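Paper on a shared work table: how do you keep it flat?
Community Help > Workshop and Home > Tables and Surfaces

Posted by Dijkstra in October

We have a work table in the back room of our place in Fladham that gets used for all kinds of small jobs: opening up cases, putting fittings in and out of boxes, checking rings and seals, labeling, a bit of gluing. The top is a bare wooden board on a metal frame. It was fine for a while but it has picked up marks and old glue, and dark parts are hard to spot against it. I want to cover it with white paper that can be thrown out when it gets dirty.

I have tried this twice and both times it went badly. The first time I used paper from a roll, taped down at the corners. It kept the curl from the roll and made a hump in the middle, and anything round went downhill to one side. The second time I taped all the way around with packing tape. That stayed flat for two days and then somebody caught the front edge with a sleeve and it tore right across. Getting the packing tape off the board took longer than putting the paper on.

What I would like to know:

What kind of paper should I be buying? The roll I have is from Zustimik and it is 700 mm wide, so it doesn't reach both sides of the board and I end up with a seam.

Do you tape it, clamp it, staple it or something else?

Does the paper go over the edges or stop short of them?

I don't want a plastic or rubber mat. We had one and things stuck to it. Budget is small. The table can't be moved out of the room, but the board lifts off if that helps.

Ibrahim Yusuf

Use thicker paper. The thin stuff on rolls is meant for packing and it will always wrinkle. Butcher paper is cheap and works OK. Or just paint the board white, that's what I did with mine and I only have to redo it when it gets bad.

Tape: masking tape, not packing tape.

Justinas Stankevičius

I have been covering tables like this for a long time, so I will go through your points in the order I would do them. Paint does work, as Ibrahim says, but glue takes it off in patches and then you are back to sanding.

Start with the board. Take it off the frame if you can and scrape the old glue down. A plastic scraper gets most of it. For packing tape residue, warm it with a hair dryer and rub it off with a cloth and a little cooking oil, then wash the oil off with dish soap and let the board dry overnight. Any lump you leave will show through the paper, and you will feel it every time you slide something across.

For the paper, get flat sheets instead of a roll. Art supply stores and print shops sell large drawing or cover sheets in stacks. Ask a print shop what they do with the sheets that come on top of a new pallet, they often give them away. You want something about as stiff as a file folder or slightly thinner. Matte, not glossy. Glossy paper reflects the overhead lights and it is tiring to look down at for a whole afternoon.

If you want to use up the roll you already have, cut a piece to length, roll it the opposite way around a cardboard tube, put rubber bands on it and leave it until the next day. Then lay it flat under some books for a few hours. That takes nearly all of the curl out. Put the seam toward the back of the table, with the front piece lapping over the back piece, so nothing you pull toward you catches on it.

On your question about the edges, I stop short. I used to fold the paper under and tape it on the underside of the board, and it looked very neat, but the fold is exactly where it wears through. It is also where your forearm rests. Leaving a strip of bare wood along the far side also lets you see whether the sheet has moved. 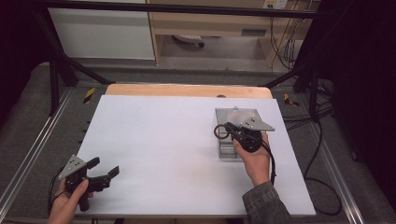

For holding it down, low-tack painter's tape along the edges is enough with a heavier sheet. Run it in one piece along each side and press from the middle out toward the corners. If you start at a corner you push a bubble ahead of you and it has nowhere to go. Pull the sheet snug but don't stretch it. Paper takes up damp from the air, and a sheet that is drum tight in the morning can be wavy by evening, or the other way around. In a room that changes a lot, tape only the back and the two sides and leave the front loose.

No staples. They lift after a while and scratch whatever you slide over them.

The other thing I would look at is what you put on the paper. Clear boxes and cases with metal corners are the worst for tearing it, because people drag them. Pick them up and set them down. If a box has to sit in the same place for a long job, put a scrap of the same paper under it and replace just the scrap. Dark seals and rings are easy to find on white, so that part of your plan is a good one.

Keep cables off the surface where you can, or let them hang down over the side. A cable lying across the paper drags it a little each time it moves.

I change the sheet when it has marks I could mistake for a part or a crack. On a busy table that might be every two weeks. Write the month on the back corner in pencil if several people use it, then you don't get two of them changing it in the same week.

Dijkstra

Thanks, both. The board is off and scraped. The hair dryer worked on most of the tape but there is a patch near one corner that doesn't want to come up, so I will try the oil on that tonight.

The print shop here didn't have any spare top sheets but they sold me a small stack of heavy matte paper from Stondier, big enough to do the board in one piece. I will leave the front untaped for now, the room gets damp when it rains.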